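Jun 8, 2025
Bench notebook, Bradanlow workshop
Table surface: marks, cleaning, grid

Started 9.40. Purpose of the day is to settle what to do with the white table before the next batch of small parts is laid out on it. The choice is between cleaning the present covering again and replacing it. T. Sugiyama prefers replacement. I would like one more proper attempt at cleaning, with notes this time, as the March attempt was not written down and neither of us can say which cleaner was used.

State at start. Covering is pale, white going to grey, with the ruled grid still in place but faint. Smudges are scattered over it, heavier towards the left, with a darker band left of the middle. Scuffs mixed in with them. Loose specks as well, which are a separate matter and come off with a dry brush.

Sorting the marks by what removes them:

Dry brush: specks and grit only. Brush towards the near edge, never towards the wooden strip along the back, as the join there holds dirt and is slow to clear.

Damp cloth, plain water: takes the lightest smudges. Leaves a tide line if the cloth is too wet. Wring twice.

Damp cloth, washing-up liquid, 2 ml to the bowl: takes most hand marks. Needs a second wipe with plain water or the surface goes slightly tacky and picks up dust by the afternoon.

White rubber: works on narrow scuffs. Also works on the grid lines, so not to be used within a finger's width of a line.

Melamine sponge: tried on an offcut from the same roll. Cleans very well and leaves a dull patch when seen at a low angle. Rejected for the main area. Acceptable under the shelf bracket where it will not matter.

Surface spirit (the Prutia bottle, blue cap): offcut only. Lifted the pencil line in one pass. Rejected.

Grid. Redrawing was going to be needed whichever way the cleaning went. H. Honda suggested a harder pencil and a steel rule held with tape at both ends — the rule drifted last time and two of the long lines are visibly not parallel. Agreed. Lines to be drawn after the surface has been left to dry overnight. Offcut drawn on while damp gave a broken line.

Stand. The polished one stays on the table for now. The base is a wide shallow dish and grit collects under the rim, so it must be lifted and wiped beneath, not pushed. Pushing it is the likely source of some of the scuffs towards the middle, though this has not been tested. Samuel has offered a felt ring for the underside. Felt would stop scratching but would hold grit against the surface, so I have asked for thin cork instead.

Replacement, in case. Sindgate supply the same covering in rolls, catalogue page 144, item 551. Width on the sheet is 80 cm, which would mean a seam down the length of the table. A seam would be worse than smudges for our purpose, since small parts catch on it. Asked whether a wider roll exists. No reply yet, being a weekend.

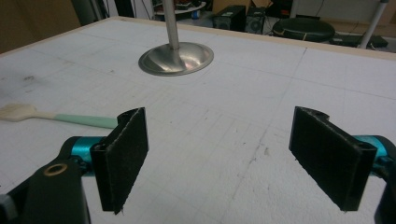
How often should the table be wiped down?

At the end of every working session, with a dry brush first and then a damp cloth. The soap wash is enough once a week, and more often only where hand marks have built up near the front edge.

Left to do:
Soap wash of the left side, in strips, front to back.
Rubber on the scuffs, keeping clear of the lines.
Dry overnight, door shut.
Check the wooden strip for lifting. T.S. thinks the far left end has moved. I could not feel it.
Redraw long lines first, then the cross lines.

Brush and cloths now kept in the second drawer. The grey cloth is for the lathe and is not to be used on this table.

Stopped 12.15. Bowl emptied, offcuts labelled on the back in pencil and put with the roll ends.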